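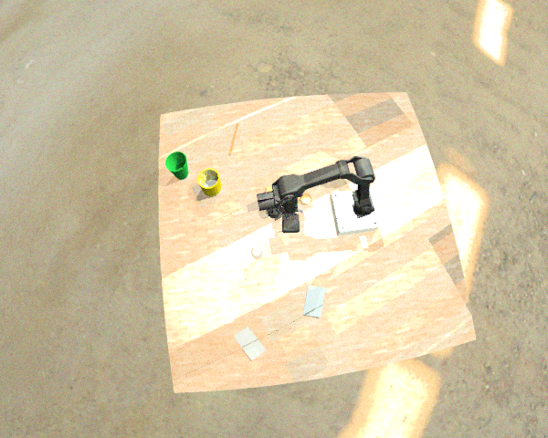
4.2 Demonstration at the open day

The open day in Sorkport took place on a Friday in February. We showed the system to visitors in two parts. In the first part, a screen displayed the simulated table, and the visitor chose an object and a goal by typing a short sentence. In the second part, the same request was sent to the real arm in the next room. Both parts used the policy trained in Povo, without any change for the event.

Figure 3. Simulated table of the Drelercombe setup, with the arm on its base plate, two cups, two flat cards and several small objects.

During the day we recorded 323 requests. Most visitors asked first for the cups, and many of them used only the color — "take the green one" — which the language module accepted. Requests about the flat cards were less common. They are difficult for a gripper of this type, because a thin card offers almost no side to hold.

Before the event, we ran 1000 episodes in simulation with random positions and random light, and 92 percent of them were completed. We do not compare this number directly with the open day, where the requests were free and some of them had no clear goal. Following the advice of Hồ, we kept the failed requests in the log and labeled them by hand. The labels are used in Section 5.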